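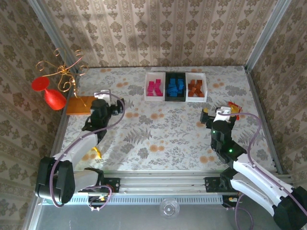
Lorville, Apr 13, 2025

Illwood Allotment Society, spring meeting. Dalia Petrauskas in the chair, Gunārs Lill taking notes under protest.

December minutes approved, once a copy was found.

Water. The Tukgate meter reads 3726, up 656. Members blame the leak. The leak was unavailable for comment. Gunārs to phone the plumber again.

Shed roof. Admasu quoted $4000. Balance stands at $180. Discussion was brief.

Compost. Same argument as last year, same result.

Any other business: slugs. Adjourned when the cake ran out.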